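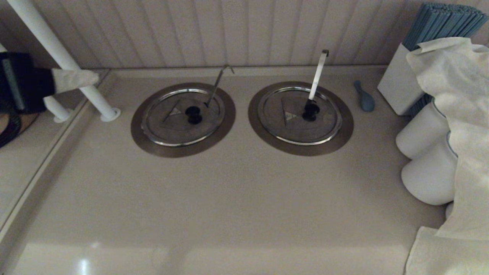

Lorna Swanson had driven the night truck between Tennant and Eltden for 27 years, and in May she saw the wrong lights. They came toward her on her own side of the road, two small white lights, low and quite steady. She pulled onto the grass and held the wheel. The car passed so near that her mirror folded in. Then she sat and waited for the noise. She thought, I should be at the counter now, the beige one with the two steel lids in their brown rings, and Fiona would be asking me if I want soup. The noise came when she was still thinking of soup.

4 min read

She walked back with her flashlight. The car had gone through the fence and stood in the beet field, its engine running. The driver was a young man in a good shirt. He was sitting very straight.

"I am going to Onberg," he said.

"Onberg is the other way," Lorna told him.

"No. I have looked at the map."

She reached over him and turned the key. His name was Yuto Sugiyama and he had been awake since the morning of the day before. There was a little blood on his ear. She gave him her jacket and called the police, and they stood together by the fence, where it was cold.

"Did I hit somebody?" he asked.

"You hit a fence."

"But you were there. I saw you and I thought, why is this woman on the wrong side?"
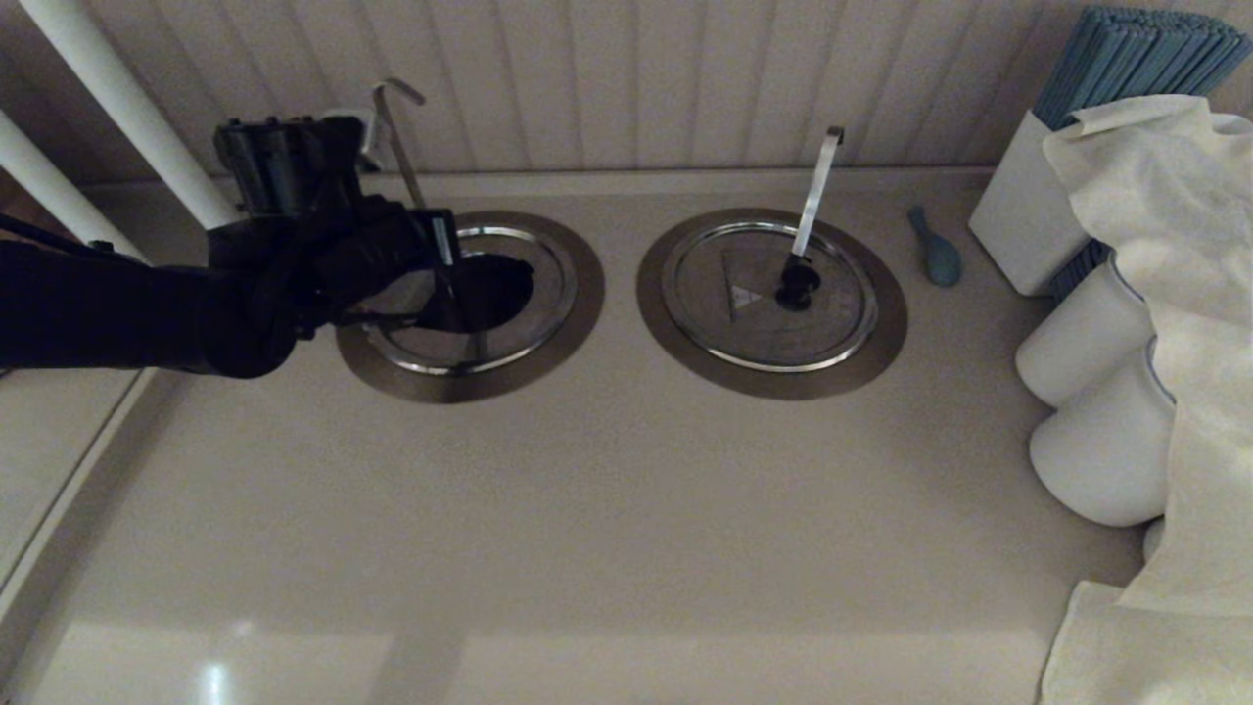 The counter at Fiona Laing's place, Eltden road.

Officer Engelhardt came after half an hour. He wrote down the speed limit, which was 90, and he asked Lorna how fast the car had been going. She said she did not know. She knew well enough. He asked again, and she looked at the young man in her jacket, who was trying to fold it closed with one hand.

"Fast," she said. "Over 90. I am sorry, Yuto."

He nodded as if she had told him the price of something.

Fiona had kept a chair for her. Lorna put her keys on the counter and for a long time did not take off her gloves.

"You are late," said Fiona. "Was there traffic?"

"One car," said Lorna.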